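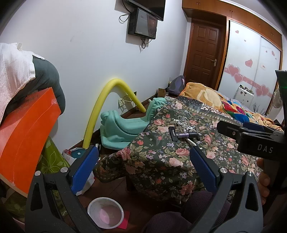 Do softer fingertip pads make a hand-held gripper better at picking up household things?

For thin and floppy things they do, and for smooth round things they help a little, but on anything narrow and hard we have come to prefer the stiffer pad.

That is the short version, and those of you in a hurry may stop there with our blessing. The longer version has taken up most of our evenings since March, and we have been promising it in this newsletter for so long that several of you have begun to ask after it the way one asks after an elderly relative.

To go back a little: when the Woltdale group bought its hand-held grippers, they came with one kind of pad, and for a good while we were perfectly happy with it. Then the Drolville group wrote to tell us they had switched over to a softer compound from Veloso and were never going back, and of course after that we had to try it for ourselves. We ordered a set of the soft ones and a fresh set of the stiff ones, so that nobody could say we had put a new pad up against a worn-out one. Both kinds are blue, both have the same textured face, and once they are on the fingers it is very easy to forget which is which. We now write a small S on the back of the soft ones with a paint pen, and we would urge anybody doing the same sort of thing to mark theirs before the first evening and save themselves the argument we had.

The plan was simple enough. We used ordinary rooms in ordinary homes, with ordinary clutter, and did the same handful of jobs over and over: pick a thing up, move it across, put it down, go on to the next. Cables, tubes, flat cases, a disposable razor, that sort of thing. Over the whole spring and summer we logged 783 picks with the soft pads and 545 with the stiff ones. The numbers should have been even, and we know it. The soft set arrived first and we were impatient.

Cables were where the soft pads really won us over. Earphone cable is a miserable thing to grip. It slides sideways just as you close on it, and with the stiff pads you often end up holding one loop while the rest of the tangle decides for itself what to do. The soft pads give enough to close around the strand, and you can lift a whole knot by one piece of it without feeling that you are pinching with a pair of spoons. If most of your work is cable, or cloth, or plastic bags, we would say go ahead and order the soft ones and don't think about it any longer.

Tubes and other cylinders were closer than we expected. Coming in from above with the fingers well apart, either pad will do the job. Coming in low along the tabletop, the soft pad tends to catch on the tablecloth and drag a little wrinkle along with it – and once the cloth starts to move, everything standing on it moves too. Slowing down helps. So does lifting the wrist a touch before you close, a habit our newer members learned faster than the rest of us did.
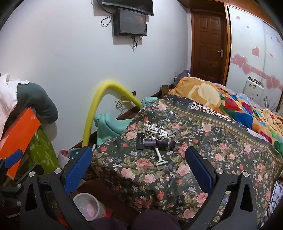
One member from the Takthorpe project, reading a draft of this item, replied that we were being much too kind to the soft pads, and that in their own trials the edges had started to curl long before the 4,000 closings they had been hoping to get out of a set. They asked whether we had checked ours from the side, with the fingers fully open, and added that a curled edge feels fine in the hand right up until you try to lift something flat.

We had not checked, so we went and looked, and it is a fair point. Two of our soft pads have begun to lift at the corner nearest the tip. We have not come anywhere close to the number Takthorpe was aiming for, so we can't tell you where the end of the road is, only that the corners are the place to watch. The stiff pads look very much as they did when we put them on. They are a little dusty, and a wipe with a damp cloth takes care of that.

Flat things, then. A case lying face down on a table is hard work for any two-fingered gripper, and we don't want anyone to think a change of pad will rescue them. Of the 148 tries we made at flat objects before we stopped to talk it over, the ones that went well nearly all went the same way: one finger held still against an edge, the other brought in slowly, and the object tipped up before it was lifted. The stiff pad is nicer for this, having a firmer edge to push with. With the soft one you have to press down harder than feels polite.

As for razors and other narrow hard handles, we came down on the side of the stiff pads as well. The soft ones hold well enough, but the handle can roll between them and you find the head pointing somewhere you did not intend. Please leave the cap on if yours has one, or use a dull one, and keep your free hand well away from it whichever pads you have fitted.

A word on working with a gripper in each hand, which a few of you asked about at the last meeting. We tried soft pads on the left and stiff on the right, thinking we would get the best of both – and for cables it was lovely, with the left holding the tangle and the right drawing out the end. For everything else it was a bit of a muddle. You build up a feeling for how hard to squeeze, and having two different feelings at once is more tiring than you would think. Most of us went back to a matched pair after an evening or so. One or two have stuck with the mixed arrangement and will defend it at length if you give them the chance.

We still have one full set of soft pads in its packet, and it can be borrowed by any Woltdale member for two weeks at a time. Please write down what you picked up and how it went, even if it went badly, and please bring back the little screws. Anyone wanting to join in the next round, which will be all about cameras and where on the gripper they ought to sit, should let us know by 5th September. We are hoping Drolville will send over their notes on wide lenses before then, and if they do we will print them in the next issue.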